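Zastby Opens a Second Home-Buying Office, This Time in Skastutbridge

FOR IMMEDIATE RELEASE

SKASTUTBRIDGE, August 24, 2025 – I've been putting off writing this one because I wanted the sign to be up first, and now the sign is up, so here goes. Zastby, the little real estate office I started out of my own spare bedroom, has opened its second location in Skastutbridge, on the ground floor of the Cantero building. Doors are open, phones are on, and the coffee is free whether or not you're in the market for a house.

If you know us from the first office, you know we mostly work with people buying their first place, plus a good number of folks selling the home they raised their kids in. We're going to keep doing that. What changes is the drive. A lot of our clients on the Skastutbridge side were spending their lunch hour in the car just to come sign a form or look over an inspection report with us, and I felt bad about it every single time.

So why Skastutbridge, and why now? Well, I've been showing homes here for years and I love this town. I love the old brick streets by the river and the way the houses up on the hill all seem to have a porch somebody added on later. I love that you can still find a three-bedroom with a real yard. It isn't as cheap as it used to be, I won't pretend otherwise, but buyers who come ready can still do well, and helping people come ready is the part of this job I like best!

Along with the office, we're launching something we've been calling the Doltano Plan. (Doltano was the name of the street where I bought my first house, a drafty thing with a furnace that sounded like a freight train, and I made pretty much every mistake a buyer can make there.) It's a free planning program for first-time buyers. You sit down with one of our agents before you look at a single listing. We go over what you earn, what you owe, what you've saved and what you'd like your month to look like after you move. Then we write it all up in plain words, and you take it home and think it over.

We'll take 100 households into the plan in its first year. I picked that number with our agents because we want to give everybody real time, and I've seen what happens when an office signs up more people than it can call back. Every household gets three sit-down meetings, a checklist for house tours, and a walk through the closing papers before closing day, so you aren't reading them for the first time with a pen in your hand. There's no fee, and you don't have to promise to buy with us.
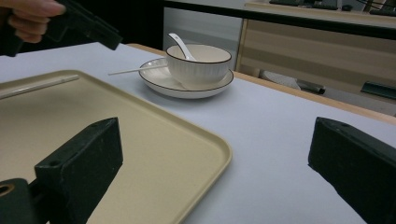 At the table in Skastutbridge.

We tried a small version of this at our first office starting back in February. We had 26 households go through it, and I sat in on more of those meetings than I probably needed to. What surprised me was how little of the talk had to do with houses. People wanted to know what escrow was. They wanted to know if a student loan would sink them, or whether it was okay to ask a seller to fix the gutters. One couple came in sure they needed to wait another five years, and after we looked at the numbers together they decided to start touring in the summer. Another client decided to keep renting for a while, and I think that was a good meeting too.

The feedback shaped what we're offering now. The tour checklist used to run four pages and no one filled it out, so it's one page, front and back. We added evening hours. We also dropped the slide show, which I'd worked on for two weekends and was very proud of – but it made everyone sleepy, me included.

For sellers, the new office will offer the same walk-through we've always done. I come over, or one of our agents does, and we go room by room and tell you what we'd fix, what we'd leave alone and what we think buyers in your neighborhood will care about. I'm a big believer in leaving things alone. Fresh paint in the front hall, sure. A whole new kitchen right before you list? Let's talk first.

We've also got a free homebuyer evening coming up at the Cantero building, the first of what I hope will be a regular thing. There's room for 54 people in the community room upstairs, so please call or stop by to save a seat. We'll cover down payments, what inspectors look for in older Skastutbridge homes (basements, mostly, and old wiring), and how to write an offer you can live with. Then we'll take questions for as long as people have them. Kids are welcome, and there'll be pizza.

A word on parking, because I've already had calls. The front spots on the street have a two-hour limit and the town does check. There's a lot behind the building with 25 spaces, entrance off the alley, and it's free for visitors. Come in through the back door and turn left at the stairs.

Office hours are 9 to 6 on weekdays, with evening meetings by appointment. You can walk in without calling ahead, but if you want to start the Doltano Plan it's best to set up a time so we can block out the full hour. Bring a recent pay stub and a rough list of your monthly bills if you have them handy. If you don't, come anyway and we'll start with what you remember.

I want to thank our clients at the first office, who have sent us their sisters and coworkers and, in one case, their landlord. I'd also like to thank the neighbors in the Cantero building for putting up with the drilling while we got the shelves in. We owe you all donuts, and they're coming.

About Zastby
Zastby is an independent real estate office serving home buyers and sellers in Skastutbridge and the surrounding towns. Our agents work with first-time buyers, families on the move and longtime owners getting ready to sell. The Doltano Plan is open to any first-time buyer looking in our service area, and sign-up is going on now at both offices.

Media contact
Zastby, Skastutbridge office, Cantero building, ground floor. Reporters are welcome to stop in during office hours or ask for the owner by phone.

###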